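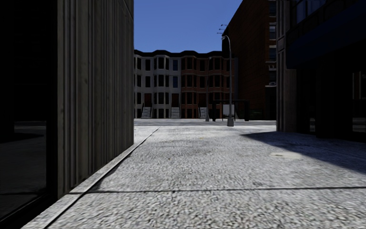 What should a sidewalk robot program budget for before the first vehicle is ordered?

Simulation licenses, one workstation per seat, storage for recorded runs, and the staff hours to build routes and review results. The vehicle itself is a separate line and can be bought later.

Leso Street Simulator, Sidewalk Edition
Product page and planning notes

Overview

Leso Sidewalk Edition is a software package for testing the navigation stack of small ground robots on rendered city pavement. It is sold to teams that plan to run delivery, inspection or survey robots at walking speed and need to compare sensors, mounting heights and route plans before they commit money to hardware. The package includes the simulator, the Druvico city block set, a route editor, a recorder and a sensor model library.

The simulator runs on the customer's own machines. No street data leaves the site, and a network connection is needed only to activate a seat or to download an update.

What is in the box

Base license, 4 seats
Druvico block set
Route editor and run recorder
Sensor models: color camera, depth camera, planar lidar, wheel odometry, inertial unit
Vehicle models: two-wheel differential, four-wheel skid steer, six-wheel rocker
Pedestrian module with scripted walkers
Command line runner for overnight batches
Written setup guide and sample routes

Not included: vehicle hardware, motion controllers, radio links, site survey, and the customer's own planner or perception code. The sample planner supplied with the package follows waypoints and stops for obstacles. It is meant for checking an installation and should not be used as a performance baseline.

Block set

The Druvico set models wide sidewalks, narrow border strips, street crossings and ground-floor frontages. Slab joints are part of the surface, so a wheel model with short suspension travel will register them if joint depth is switched on in the surface file. Joint depth is off by default to keep frame time down. Teams comparing wheel sizes should turn it on and leave it on for the whole comparison.

Dark glazing is included along many frontages. Reflection quality is set per seat. On the low setting, storefront glass is drawn as a flat dark surface. On the high setting it returns an image of the pavement, and a color camera will pick that image up. Vision teams should budget for the high setting. Lidar-only teams can stay on low and buy the smaller workstation. The planar lidar model has its own glass return table, which works the same way on either setting.

Sun position can be fixed or stepped through the day. Hard shadow edges on light concrete are a common cause of false obstacle reports in depth and segmentation code, and stepping the sun between mid-morning and late afternoon on a single route is a cheap way to find them.

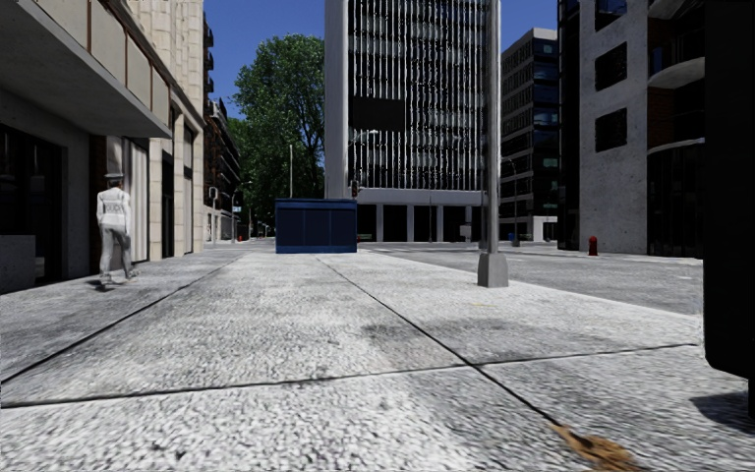

Druvico block set: sidewalk with a scripted pedestrian, a utility cabinet and a pole near the outer edge.

Pedestrian module

Walkers follow paths drawn in the route editor. Each path has a start trigger, a speed range and a response rule. The response rule decides what the walker does when the robot comes within a set distance: hold course, slow down, stop, or step aside. Rules can be mixed on one route.

The module does not model groups, strollers or dogs on leads. Buyers who need those should look at the Suwannarat extension described under Options.

Robot speed has more effect on passing results than walker count. When planning seat hours, allow for repeated runs at several speeds before adding more walkers to the route.

Street furniture

Poles, cabinets, shelters, hydrants and similar objects are placed as separate items and can be moved, hidden or duplicated. Each has a collision shape that can be shown in the editor. Collision shapes for poles follow the base as well as the shaft, so a robot that clears the shaft can still strike the base. This matters when choosing a chassis width. A wider chassis usually carries a larger battery, and the clearance runs should be done before the battery size is fixed in the purchase request.

Small, flush surface items such as access covers have no collision shape. They are drawn on the surface only. A perception stack that reports them as obstacles will stop the vehicle, the recorder will log the stop, and the reviewer should tag it as a false stop so that it is kept out of the collision totals. The tag list is a plain text file and can be edited by the customer.

Long, straight corridors between buildings deserve their own route. Localization drift is easiest to measure where there are few turns, and the satellite position model loses quality between tall walls in much the same way a real receiver does.
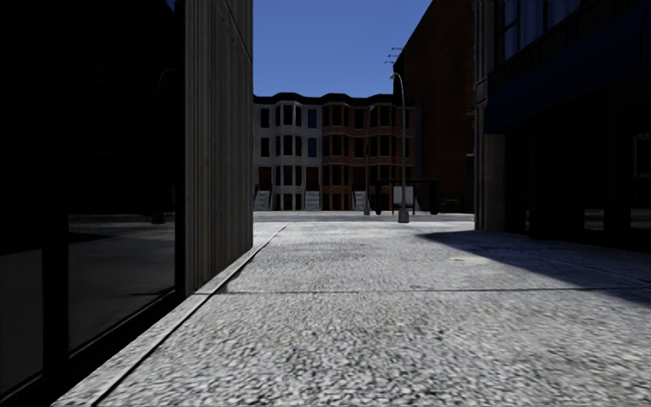
Drift runs should start at one end of the block, cross the full length of the pavement and return on the same line. Compare the end position with the start position and record both legs. A drift figure taken from one leg alone will hide errors that cancel on the way back, and it will also hide errors that build up only in one direction, such as a wheel radius set slightly wrong.

If the planned vehicle will rely on camera features for localization, include at least one corridor route with the sun low and one with the sun high. Keep the same vehicle model, the same camera height and the same exposure settings between them. Exposure can be fixed or automatic. Most purchase comparisons should use automatic, which is how the cameras will be run in service.

Workstation requirements

Each seat needs its own graphics card. Two seats may share a machine only if it has two cards and enough cooling to run both at full load. Shared machines save floor space and rarely save money once the larger power supply and case are counted.

Storage is the item most often set too low. Recorded runs with two color cameras and depth fill a drive quickly. We recommend a shared store for finished runs and a small local drive for runs in progress. Allow 200 hours of recorded runs for a first project and delete nothing until the vehicle has been chosen. Reviewers tend to go back to early runs when a second chassis enters the comparison.

The command line runner needs no display. It can be installed on a rack machine, where it uses one seat while a batch is active and releases the seat when the batch ends.

Seats and licensing

Seats are floating within one site. A second site needs a second base license. Seats can be added singly after purchase and share the renewal month of the base license. Orders placed in October are invoiced in the same budget period unless the purchase order states otherwise.

A seat is in use whenever the simulator or the editor is open. The viewer for recorded runs is free of charge and does not take a seat. Managers and safety reviewers normally need the viewer only.

Updates are included for the license term. An expired license continues to open recorded runs and exported reports, but new runs cannot be started.

Options

Suwannarat extension: adds groups, strollers, wheelchairs and dogs on leads to the pedestrian module. Requires the high graphics setting.

Genda bridge: connects the simulator clock to an external motion controller, so that the controller planned for the vehicle can be tested on a bench. One bridge is needed per controller. Cable and power supply are included, the controller is not.

Custom block: a block built from the customer's own survey data. Quoted separately. The survey must include slab heights, curb heights and the position of fixed furniture.

Training: 2 sessions, held remotely or at the customer's site. The first covers installation and the route editor. The second covers sensor setup and batch running, and is best scheduled after the team has built a route of its own.

Planning a first purchase

A typical first project runs in 4 stages: installation and sample routes, route building, sensor comparison, chassis comparison. Sensor comparison takes the longest and should not be compressed to meet an ordering date for vehicles. Lead times on vehicles can be long, and teams sometimes order the chassis during sensor comparison. If this is done, order the chassis without a sensor mast and buy the mast once the camera height has been settled.

Staff time should appear in the budget as its own line. Plan for one engineer to own the routes and one reviewer to tag stops and contacts. When the same person does both, tagging falls behind and the batch results cannot be used.

Simulator results do not replace a supervised trial on the actual route. Surface grip, rain, battery behavior in cold weather and radio coverage are outside the scope of this edition.

Quotes and technical questions

Quotes and seat additions: Philomena Rafferty, sales desk
Sensor models, bridge compatibility and custom blocks: Shagufta Jafri, applications engineering

Please state the number of seats, the graphics setting, the vehicle type under consideration and whether a controller bridge is needed. Evaluation seats are available on request and include the full Druvico set, with run export disabled.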